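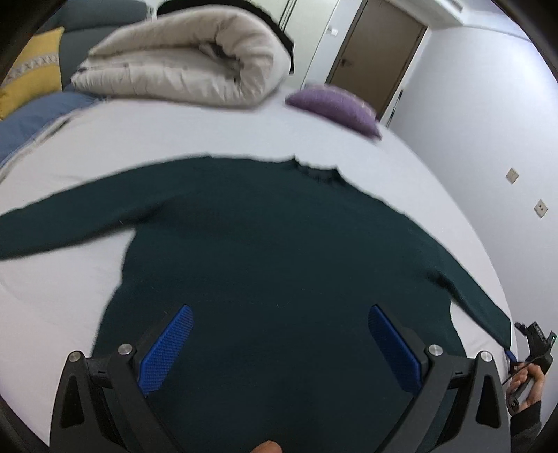
Folding Sweaters: Your Questions, Our Doubts

Do I need to lay a sweater flat before folding it?
Mostly, yes. A bed works better than a lap or a table that's too small for the sleeves. Pull both sleeves out, smooth the body with your palms, then start. People who fold in midair say they get the same result. We have seen their drawers.

Is a folding board worth the money?
We bought the Lallon board and used it for all of September. It makes nice rectangles out of T-shirts. With a ribbed crew neck it mostly made us late. The box promises 1000 folds. We quit well before that and can't tell you whether the hinges would have held.

Should sweaters be rolled or folded?
Rolling is supposed to save space. In a suitcase, maybe. In a drawer, a thick knit rolls up into a log that wants to unroll, and you end up fighting it every morning. Fold in the sleeves, fold the body in thirds, and put it away.

What about lint?
Lint shows on dark green, navy and black more than anything else. A plain sticky roller picks up most of it. The Plidley lint "wand" costs more and, as far as we could see, moved the lint from the front of the sweater to the back.

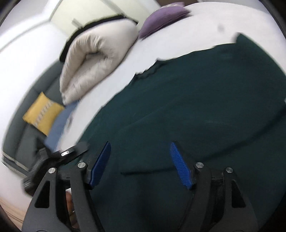 How do I get creases out of a large piece of cloth before folding?
Work from the middle toward the edges with flat hands, then tug the corners. Turn out any bit of hem that has flipped under. If a crease stays put after that, use an iron on the setting the label gives. Sprays like Danko's wrinkle release helped a little on cotton, and so did water from a spray bottle.

Can I hang sweaters instead?
You can, if you don't mind bumps at the shoulders. Padded hangers are sold as the cure. We tried a set of 10 from Govden and still got bumps, just rounder ones.

How long should folding one sweater take?
Under 30 seconds once you've done a few. Anyone selling a course on it should be asked what fills the rest of the hour.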